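Search this site Type a word and press Enter
Shares 48 Comments 7

How Do You Choose Eyes for a Robot?

A robot that drives around outdoors needs a way to see. Most of them use cameras. A camera that works well in a classroom may do badly in bright sun, so the people who build robots try out several before they pick one. They also try out the controller, the small computer that decides how fast each wheel should turn.

Looking out over the paving from the front of the robot:
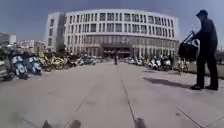
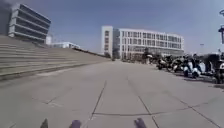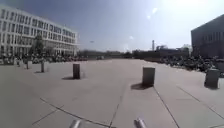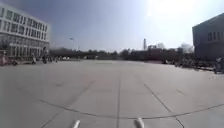 Yvonne Oakley wrote in to ask why anyone would test a robot in such a big open space, when the hard part of driving is getting around things. Her class had built a small robot that did fine in the hallway until somebody left a backpack out.

Her question is a good one. Open ground is used for the first tests because there is room to stop. If the controller makes a mistake, the robot can roll a little way before it meets anything. Big spaces still have things to watch out for, such as bikes, scooters, concrete blocks and people walking by.

What the camera has to cope with

Sun. Look at the third and fourth pictures. The sky at the upper right is so bright that it goes almost white. Your eyes would squint. A camera does something like squinting too – it lets in light for a shorter time. But if it cuts the light too much, the shady places turn black, and a robot can't steer around something it can't pick out.

Shadows. In the third picture, the nearest concrete block has a dark shadow on the ground. You know a shadow is flat. A robot has to work that out. Some simple programs treat any dark shape as an object and stop for it.

Lines. All four pictures have dark lines where the paving slabs meet. They are useful for checking a camera, as you will see next.

Wide lenses and narrow lenses

A wide lens sees a lot to each side. A narrow lens sees less, but far-off things look bigger. Wide lenses can also bend straight things. In the fourth picture the white building on the left seems to curve up toward the corner. Builders can fix the bend with math, but the controller needs time to do it.

Hongjun Tang and Junhao Liang compare lenses with a simple test. They put a box on the ground, drive the robot toward it, and write down how far away the box is when the robot first notices it. Then they change the lens and do it again. Everything else stays the same: same box, same speed, same time of day. If you change two things at once, you can't tell which one made the difference.

Quick thinking, slow thinking

Suppose a robot moves 60 centimeters every second. If its controller needs one second to understand a picture, the robot has gone 60 centimeters before it even starts to brake. If the controller needs half a second, it has gone 30. A sharper camera makes bigger pictures, and bigger pictures take longer to work through. So the sharpest camera is sometimes the wrong choice.

Try it yourself

You need 3 cardboard tubes of different lengths, a friend, and a ball.

Close one eye and look through the longest tube. Have your friend roll the ball slowly across the floor from one side. Say "now" when you see it. Do the same with the other tubes, and keep your head still each time. Write down where the ball was when you said "now."

Then try the shortest tube in a dim room – it is a different test, so give it a new page in your notebook.

Words to know

Controller: the computer that tells the motors what to do.
Glare: light so strong that it hides other things.
Lens: the curved glass or plastic at the front of a camera.

Written by Hanyu Ren
7 comments Share this page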